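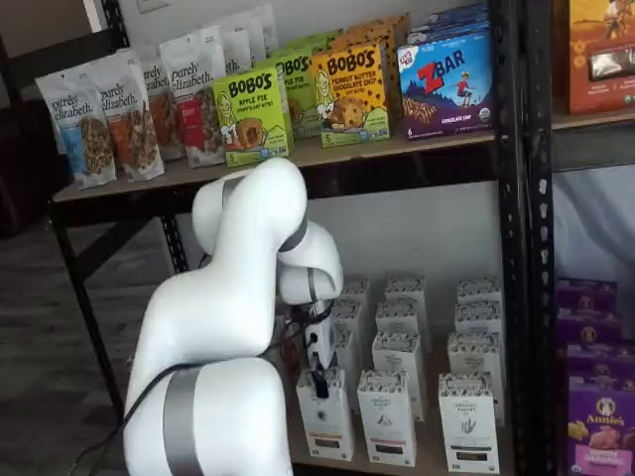

Will the low shelf make us thinner?

Home Back issues Letters Subscribe Contact

Huw Bevan has sent us the Pikholm report on workplace snacking, which claims that moving the chips and cookies down a shelf cuts eating by 40 percent. I have read it twice and I still don't buy it. The trial ran in one building in March, with 191 people, and it measured what left the snack corner. Whatever people brought from home or bought across the street didn't count. Pikholm also sells the shelf plans, at $2000 a floor.

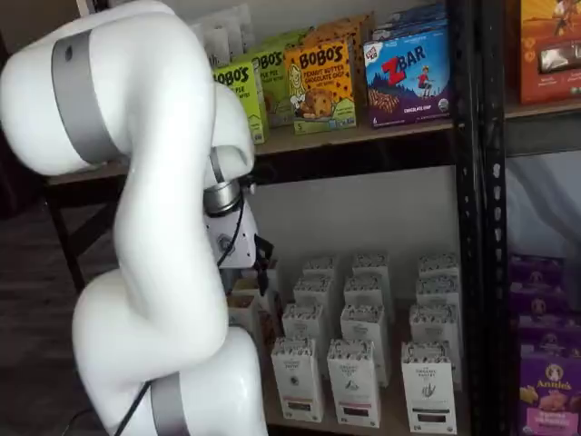
Nudges like this usually look best in the first few weeks, when everyone is still hunting for where things went. After that, habit wins. I'd ask what a lower shelf is supposed to do to a grown adult who wants a snack. The one in the photo is still perfectly easy to get at, and so is the one in most break rooms I have used. Bending down a little is hardly a diet plan.

Gebhard Bachmann, who wrote the report, told me by email that a second trial with 3000 staff is planned at Skutidholm. Fine. I asked whether it would track what people eat outside the building and he said that was "under discussion." Until it's settled, I would keep the $2000 and leave the cookies where they are.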